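I finally got to go to the Mokik open day in October, after missing it two years in a row, and I'm still buzzing. The train was late so I skipped the welcome talk and the coffee and went straight down to the workshop level, where the two-arm benches are. If you've only ever seen big orange welding robots behind a fence, go and stand next to one of these for ten minutes. They're so quiet!

Our group was led by Prodromos Fragkou, who runs the handling bench. I had expected the usual polished show. What we got was a talk about a fault that cost them most of a month, told start to finish, with the log files up on a screen and plenty of questions from the floor. Best part of the day by a long way.

The job sounds simple. One arm takes a capped test tube out of a rack, lifts it clear, and either sets it back in another hole or passes it to the other arm. They had been running this for weeks with hardly a miss. Then in the late afternoon runs, tubes started to drop. They didn't fall at the lift, where everybody expects trouble. They fell a second or so later, when the arm began to move sideways. The software still reported a good grip every time, right up to the moment the tube hit the table.

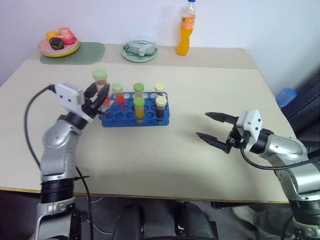
The first suspect was the fingertips. They cleaned them, swapped them, and cleaned them again. The drops went on. Then they blamed the caps, and someone spent a whole day sorting tubes by cap and running each batch on its own (there was a groan from the back of our group, I think from a person who has had days like that). Still no pattern.

What cracked it was the cable. On these arms the gripper cable comes out of the housing in a loop and runs down alongside the arm, and one of the clips had been moved during a service. With the new clip position the loop pulled tight in certain wrist poses, and the connector inside the housing lost contact for a moment. The gripper controller restarted, which takes 65 milliseconds, and when it came back up it went to its default force. That default was far too low to hold a full tube. The main program never noticed the restart and kept showing the last value it had been sent.

So why only in the afternoon? The morning runs used the near half of the rack and the wrist never turned far enough. I loved that. It took them 13 working days to get there, and you could tell it still stung a little.

The safety side got a proper airing too. Dropped tubes were a nuisance, but the same restart also cleared the speed limit they use when people are close to the bench. An arm that forgets it is supposed to go slow is a much bigger deal than a puddle, and Fragkou said they stopped all work the moment they understood that. The fixes, as I wrote them down: the clip went back to its old spot with a paint mark beside it, the limit is now held in a separate unit that a gripper restart can't touch, and any restart at all stops both arms until a person clears it.

Someone asked if they could show us the fault live. They could! He unplugged a gripper by hand and both arms stopped dead. I had my notebook balanced on my knee and nearly threw it.

After lunch I looked in on the Jeltus stand upstairs (nice conveyor demo, terrible sound system) and had a long chat with a couple from Economou about cable guides, a subject I now have opinions on. I missed the Nanus session because the room was full by 2.

If you go next year, wear comfortable shoes and get to the handling bench early. Parking is behind the main building and the signs are easy to miss.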